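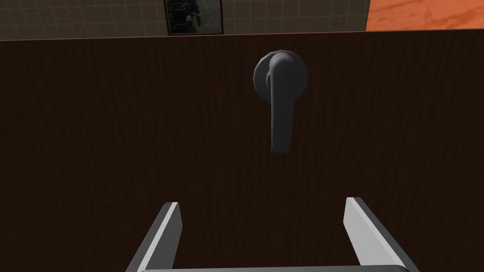

Dark wood panel with a lever handle, computer render.

Small Business and Personal Services
Unit 6: Introduction agencies and how they earn

Tutor: Poonam Thakur
Bring your notes from Unit 5 on subscription pricing.

1. What the client is buying

An introduction agency sells meetings. It does not sell a relationship, and a contract that seems to promise one will cause trouble later. Most agencies state a number of introductions over a set period. Others charge a membership fee and leave the number open. Read the wording of each before you compare prices.

The client also pays for someone else's time: the first interview, the checks on age and marital status, the search through the membership, and the phone calls afterwards. These take up most of a working week in a small agency and hardly appear in its advertising.

2. Case: Clillell

Clillell was set up by Gregor Crichton in the town of Tronau. He had worked in staff recruitment and used the same methods at first, including a long written form. Clients filled in the form badly or left it half done. He replaced it with an interview and kept a single page for the basic facts.

The agency opened with 32 members. The joining fee was £200, which bought two introductions. A fuller package at £500 was added in the second year. Crichton would not take a new member if he had no one suitable to introduce, and turned the fee down in those cases. This kept income low in the early months but also kept refund requests low.

Points to note:
- Members were mostly found by word of mouth and through a notice in the local paper.
- The balance of ages mattered more than the total number of members.
- November was slow for meetings, and enquiries picked up after the new year.

3. Pricing models

Pay per introduction. Easy to explain. The agency is paid even when the meeting goes badly, so clients may feel they are being sent anyone at all.

Membership. Steady income for the agency. Members who hear nothing for weeks tend to leave and to complain.

Success fee. A further payment if the couple stay together for an agreed time. Hard to check and hard to collect. Sinaga, the second agency in your reading pack, tried this and dropped it.

4. Records and privacy

An agency holds very personal details. Members should know what is kept, who sees it and when it is deleted. Names and addresses are not passed on before both people agree to meet. Drasteck, the booking software used in the workshop, lets you hide the surname field. Please switch this on before you start the exercise.

5. Seminar task

In pairs, draft a one-page agreement for a new agency. Cover the fee, what counts as an introduction, what happens if one person fails to turn up, and how a member can leave. Swap with another pair and mark any sentence that could be read in more than one way.

Reading for Unit 7: the section on complaints in the pack, and the short piece on group events.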